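4. Comparing finger sets on soft goods

This section applies to hand-held grippers used in pairs. It assumes you have finished section 3 (charging, pairing and the first check of the fingers). Read it through once before you start. The whole comparison takes 115 minutes with two people, and longer if the two people disagree.

The Zimach sales sheet says the ribbed fingers "handle all household fabrics". We have not been able to find out which fabrics were tried, or by whom. Treat the claim as untested until your own log says otherwise. The Norkix fingers come with a similar promise, and the same advice applies.

4.1 Preparing the surface

1. Use a made-up bed. A bench is flatter and will flatter the gripper too, so results from a bench should be logged separately.

2. Fold one cloth and lay it on the duvet. Do not smooth the duvet first.

3. Bring the gripper in over the fold and stop before the fingers touch. Look at the gap between the tips.
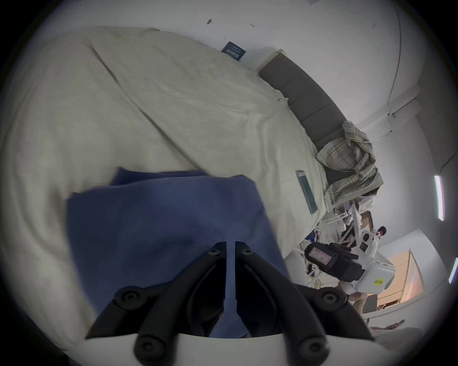 Figure 4-1. Finger tips over the folded cloth, before contact.

4. Check that the tips line up with each other. If one stands ahead of the other, go back to section 3 and set them again.

Note: The bolts on the fingers are often overtightened by new users. A stiff joint can feel like a firm grip in the hand. Test the joint with no cloth in it before you believe any grip score.

5. Close on the fold at a slow, even speed. Write down whether you have picked up the cloth only, or the cloth and the duvet together. Picking up both counts as a miss, whatever the operator says.

4.2 Pinch and hold

1. Hold the gripper by its handle, with the jaws pointing away from you.

2. Pinch the cloth and lift until part of it hangs free.

3. Look at the indicator light on the housing and note its colour. 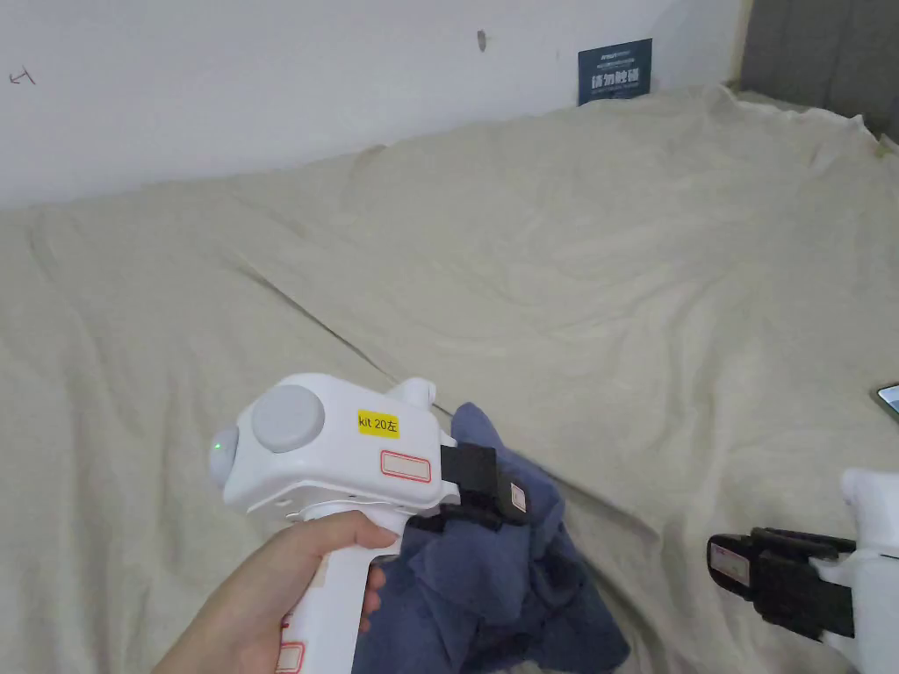

Figure 4-2. Cloth held in the jaws. The green light is on and the kit label can be read on the side.

Caution: Do not take the green light as proof of a good grip. It tells you about the unit and has no knowledge of the cloth. Earlier versions of this guide suggested otherwise, and Pentti Heiskanen's log from the September trial at Testenwood had to be thrown out for that reason.

4. Keep the pinch for a slow count of 9, then open the jaws fully.

5. Repeat with the other finger set. Use the same cloth and the same operator. A change of both makes the two scores useless for comparison.

6. Copy the kit number into the log from the label on the housing. Memory is not a reliable source, even after an hour with the same unit.

4.3 Two-gripper spread

The spread test is where most of the claims made for these fingers start to look thin. One gripper holds a corner and the other works over the middle of the cloth.

1. Pinch one corner and draw it out to the side until the cloth is taut near the jaws. Leave the rest loose.

2. Bring the second gripper over the bed with its fingers wide open.
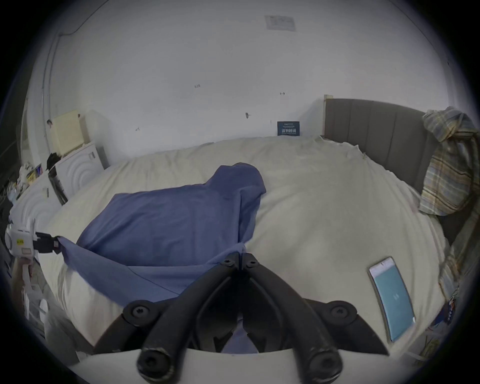 3. Lower the open fingers and try for the nearest raised fold. Allow 3 attempts, then record a miss.

4. If the first corner slips at any point, stop and start again from step 1. Do not pinch it again halfway through.

Note: Nelli Karppinen's view is that the raised fold makes this step too easy, and that a flat cloth would be a fairer test. She may be right. Until the Kokkonen method is revised we keep the fold, so that old and new scores can be set side by side.

4.4 Reading your results

Our combined log held 529 pinches when this section was last revised on May 18, 2022. We do not think that is enough to name a better finger set, and we would be wary of anyone who names one from less. Small differences between the two sets should be reported as no difference.

If one set does far better than the other, swap operators and run 4.2 again before you order anything. For wear limits and replacement fingers, see section 5.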